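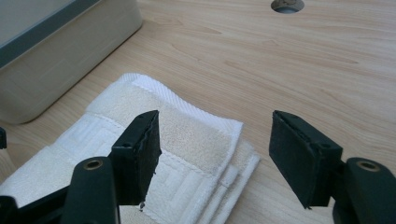
Clivside towel appeal folds its way past 200

December 8, 2022

Clivside's winter towel appeal has closed with 202 bath towels handed in, a result that surprised the organisers, who had planned shelf space for 70.

The appeal ran through November and was meant to be modest. Towels would be collected from doorsteps and workplaces, washed, folded and passed to the Bodin night shelter, where guests are given a clean one on arrival and, until lately, were sometimes given half of one. The shelter asked for bath towels in any colour. The town heard "any colour" and gave, overwhelmingly, cream and white.

Ifeoma Ogbonna, who organised the appeal from a spare room at the Kusex building, puts this down to wedding lists. "People have been saving the good ones for guests," she said. "Then they look in the cupboard and work out how often they have guests."

Washing was the easy part. Folding took up three meetings and most of the goodwill. The Bodin shelves are shallow, and a towel folded the way most households fold it will hang over the front and slide off at the first slammed door. The first load delivered in November did this within the hour. A second load, rolled like the ones at a swimming club, left by the side door when somebody opened it.

What followed was a house fold, agreed after some discussion and now used for everything that goes out. The towel is laid flat, the long sides are brought in, and the whole thing is folded over on itself until it makes a tidy rectangle with its layers stacked one on another. Any decorative band is left showing on top. Opinion on the band was divided. One camp held that it should be tucked out of sight for neatness. The other held that if a towel has gone to the trouble of having a woven border, it ought to be allowed to show it. The second camp was louder.

Folding is done on an ordinary light wooden table with rounded corners, with a plastic basket at one end. The sessions last two hours, and the kettle is officially off limits until the basket has been dealt with - a rule that has held up about as well as you would expect. 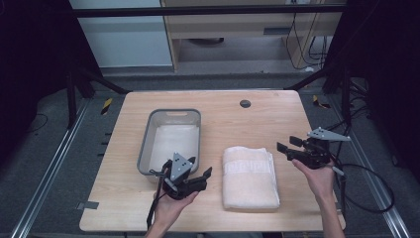 Cream towel folded and laid lengthwise on the table, with a white cloth in the basket beside it.

Not everything handed in was a towel. The bags also held 13 pillowcases, a tablecloth with a map of the Norfolk Broads on it, one oven glove and a dressing gown with a train ticket in the pocket. The pillowcases have gone to the shelter, which was glad of them. The oven glove is in use by the kettle. The ticket was for a journey long since missed, and its owner has not come forward.

Chantelle Kekana, who runs the Bodin shelter, said the towels would see it through to spring, and possibly further if guests stopped using them to mop the porch. "They are lovely and they are thick," she said. "They also take more than two hours to dry, so we may be back asking for a tumble dryer." She was asked whether she had a view on the fold. She said she did, and that she would keep it to herself until the shelves were full.

Transport was provided by Rernex, the removals firm on Station Road, which lent a van and a driver for the final delivery. The driver had been told to expect a few bags and had brought his lunch on the passenger seat. It travelled on his knees.

The appeal is now closed and residents are asked not to leave any more bags outside the Kusex building, where the last lot got rained on and had to be washed again. Hand towels and flannels can be taken straight to Bodin between 10 and noon on weekdays. Bath mats are not wanted. Ogbonna would like it known that this was on the poster the first time.

A blanket appeal is being considered for the new year. A fold has yet to be agreed.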